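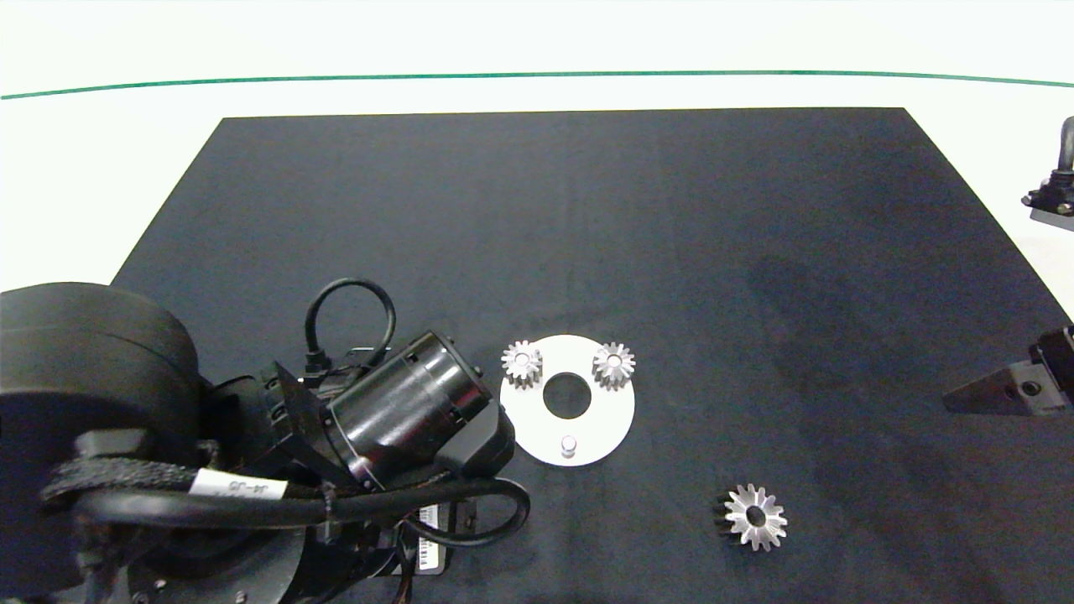 Fergal Hegarty wanted to know why the gears could not go back on their pins today.

Stelios Vasilakis kept his eyes on the work order. It was dated 5 Nov 2024 and covered one Relen reduction plate, stock number 749, property of the tide clock at Lullthorpe. The clock had gained 2 minutes a day since January. The order allowed for cleaning, inspection and a new pin if required. It did not allow for an opinion.

"Bore wear," Stelios said. "The pin is within limits. I have to know which gear is eating the other."

He set the gauge to zero and wrote the first reading in the left column. 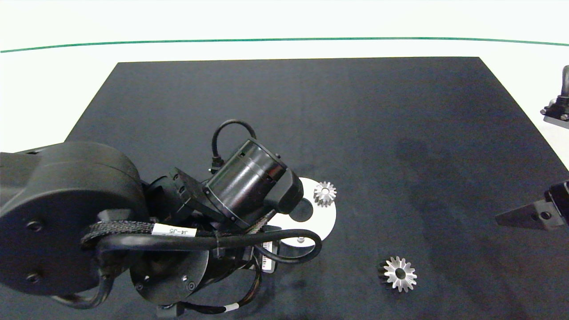

Geraghty would have fitted both gears dry and sent the bill, Fergal remarked, and the town would have paid it.

"Geraghty fitted them last time."

Fergal went to fill the kettle. Stelios turned to the Fatard tables, page 50, and ran a ruler down to the row for spur gears under light load. The limit was printed in small type. He read it twice and compared it with the left column.
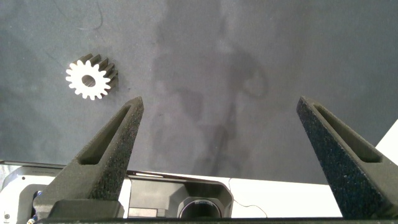
The tooth profile was good. The bore was not. He wrote "replace" beside the entry, initialed it, and started on the letter to Lullthorpe, which would have to explain why the tide was going to be late.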